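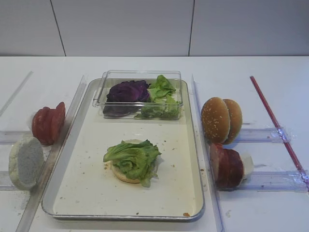
The bun station, with the first leaf of lettuce on and the rest of the sandwich waiting in the rails.

FOR IMMEDIATE RELEASE
April 2026

Skomer opens its equipment planning worksheet to independent kitchens

I run the small planning desk at Skomer, and my job is helping sandwich counters and school kitchens work out what to buy before they buy it. Today we're putting our worksheet for automated assembly stations out in the open, free to download, no sign-up. I've wanted to do this for ages!

Most people who call me start with the arm. How much is it, how fast is it, can I lease it. Fair questions, and I'll get to them, but the first page of the worksheet is about the table. Where does the bread go? What holds the tomato slices up so they can be picked? Is there a tray, and how much bare space do you need around the bun? If you can't draw that on a napkin you're not ready for a quote.

We worked through the first version with Cabrera, a lunch counter that was trying to decide between one station and two. They'd been quoted for hardware and had nothing set aside for the rest of it. We sat down and gave the rest its own line: rails and holders, spare trays, clear containers, cleaning supplies, and the hours somebody spends loading ingredients before lunch. For a single station they ended up penciling in $1,750 for fixtures and holders, plus some $500 a year to replace the parts that get scratched or go missing. Your numbers will be different (your landlord's idea of a usable countertop will see to that), but please have numbers.
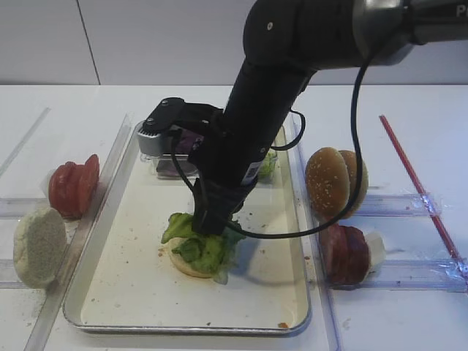
By the Skomer Planning Desk

Lettuce gets its own page. It's soft, it bunches up, and it hangs over the side of the bun however it likes. A tomato slice standing on edge in a rail is a pretty predictable thing to reach for, and a torn leaf in a box isn't. So when you're comparing bids, ask every seller to run your own greens, from your own supplier, and write down what happened. Ask about the fingers too - what they're made of, how they come off, who sells the replacements. I'd put that ahead of any speed figure in the brochure.

Crumbs get half a page, and I could have written more. Toasted bread drops them all over a tray, so decide now who wipes down and when, and put those minutes in the labor column. Cables also get a mention. Measure how far the arm's cable swings out when it reaches, and keep your tall items clear of that.

What's in the download:

Table layout sheet, with room for ingredients on both sides of a center tray
Holder and rail budget
Seller question list, 2 pages
Cleaning and loading time log
Lease or buy comparison, filled in by hand or in a spreadsheet

The lease or buy sheet was built with Peltetti, who handle financing for food equipment and were very patient with me about depreciation. Flelico tested the layout sheet on their own prep tables and sent back a long list of fixes, nearly all of which I used. The one I didn't use was a request for metric and inches side by side, and that's coming in October with the next edition.

If you've already bought a station, I'd love to see your real costs next to what you planned. Send them over with the business name taken off if you like. The holder budget in particular could use more kitchens behind it.

The worksheet is on the Skomer site under Planning. Printed copies are free to kitchens that ask, 2 per address.

About Skomer
Skomer advises small food businesses on layout, budgeting and purchasing for kitchen equipment. We don't sell machines and we don't take commissions from the people who do.

Press contact: Skomer Planning Desk, through the contact form on our site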